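[pond-and-garden] Re: Liner or clay for the lower bed?

Print this message | E-mail this message | 3 replies

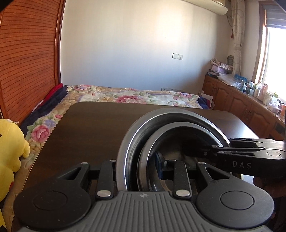 From: Catherine Dalgleish
Date: 20 February 2009

Lumturie, thanks for the measurements. I read them over twice and I think the plan can work, but I would change the order of the jobs. My answers are below your text.

Lumturie Mladenović wrote:
> The school at Zendthorpe wants the wet corner behind
> the bike shed turned into a bog garden. The ground holds
> water from fall until spring and then bakes hard. They
> have 765 dollars left in the grounds budget and it has to
> be spent by June.
>
> I was going to order a rubber liner and put it down 15
> inches deep, with gravel on top. The other choice is to
> puddle the clay that is already there. Gisler says he can
> lend us the small digger for one day if we pay for fuel.
>
> Has anyone on the list done either of these on heavy
> ground? Also, what would you plant along the fence side?
> It gets shade until lunchtime.

On the liner. You don't need an expensive one for a bog garden. It isn't supposed to hold water like a pond does. At the Prirkell allotments we used old pond liner that had already failed and punched more holes in it with a garden fork, one every few feet. It slowed the drainage enough to keep the soil damp through the summer and it let the winter water out. If anyone near you is redoing a pond, ask for the old liner before you buy anything.

I would go deeper than 15 inches. Ours was dug to that depth at first and the astilbes were limp by the middle of summer. We took the bed apart the next spring and went down to two feet. That was a lot of work to do twice.

Skip the gravel on top. Leaves get into it, then weeds, and you can't hoe it. If you want gravel, put a thin layer at the bottom around a length of perforated pipe, with one end of the pipe capped and the other end brought up to the surface. You can then put a hose into the open end in a dry spell and water the bed from below. The pipe is cheap and I wouldn't leave it out.

On the clay. Puddling works if the clay is good and you have plenty of people to tread it, but it cracks once it dries out. You say the corner bakes hard every year. I would expect cracks by the end of the first summer and I would not bother with it.

On the digger. Take the offer, but not yet. Heavy ground this wet will smear and pack down under the tracks, and you will be fighting that for years. Wait until a handful of soil crumbles when you squeeze it. On our site that is usually the middle of April. Lay boards over the grass between the gate and the corner or you will be reseeding that too. Keep the topsoil in a separate heap from the yellow stuff underneath. Mix the topsoil with leaf mold when it goes back in, three parts to one, and get rid of the subsoil or build a low bank with it along the fence.

For the shady side I would plant:

- marsh marigold, nearest the path where the children will see it first
- royal fern, at the back, with plenty of room
- Siberian iris, toward the sunny end
- lady fern to fill in
- primulas if you can get them as plugs

I would leave out gunnera, whatever the catalog says about it. I would also leave out yellow flag, which will take over a bed that size in a few years. Huton has a plug offer on at the moment, 50 plants to a tray, and they will mix a tray if you phone instead of using the order form. Ask what size the plugs are. The ones I had last year were small and I grew them on in pots for six weeks before they went out.

One more thing about the money. If the budget has to be spent by June, order the plants and the pipe now and have them held for delivery. The school we helped two years ago left it until May and the supplier was out of everything except reeds. They had been promised 2,000 dollars for the whole grounds and ended up handing part of it back.

Can you send the list a sketch with the fence and the shed marked on it? I'd like to know which way the ground falls. If it runs toward the shed, you need to leave the lip of the liner a couple of inches higher on that side.

I still have a roll and a half of the pipe in the garage if you want it. It is the four-inch size.

Catherine

Reply to list | Print this message | E-mail this message
Shared 2 times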